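How to Ship a Framed Print Without Breaking the Glass

Updated July 1, 2024

I sell small framed prints from my home in Flarnwood, and in my first year I lost 7 of them in the mail. Glass is heavy, it does not bend, and it always finds the weak corner of the box. After these losses I changed my method, and since April I had only one complaint, for a scratched frame. I write the method down for anyone who sends a few frames per month.

What you need

A flat box, a second piece of cardboard, wide paper tape, clear tape, scissors, a pencil, a ruler, and soft paper. I buy the boxes from Kuker in packs of 18, but any firm box with double walls will do.

Step 1. Measure the frame

Measure the outside of the frame, not the print. Add 2 inches on every side. A frame that touches the wall of the box will take every hit directly.

Step 2. Tape the glass

Put paper tape across the glass in the form of a star, from corner to corner. The tape does not make the glass stronger. It holds the pieces together if the glass breaks, and so the print has a better chance. Fold the end of each strip over itself — your customer will thank you for a small tab to pull.

Do not use clear tape here. It leaves glue on the glass, and on a painted frame it can take the color off.

Step 3. Cut the inner cardboard

Open an old box along the glued side and lay it flat. Press the folds down with your hand until the cardboard stays. Put the frame on it, draw the line with a pencil, and cut two pieces of the same size. For thick cardboard I cut slowly and turn the cardboard, never the scissors.

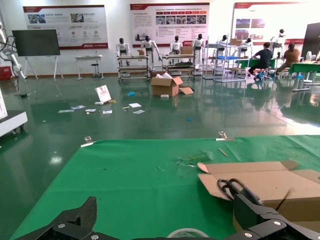 Step 4. Protect the corners

Cut four strips from what is left, fold each one into a triangle, and push it over a corner of the frame. Fix it with clear tape on the cardboard only. This step takes me the longest, but please do not skip it.

Step 5. Close the package

Lay the frame between the two pieces and tape them like a book. Fill the space in the box with soft paper until nothing moves. Shake it near your ear. If you hear a sound, open it and add more.

Step 6. Label and insurance

Write the address also on a paper inside the box. For prints with a price over 165 dollars I pay for insurance. The Clarkeck post office asks for a photo of the packing when you make a claim, so I take one before I close the lid.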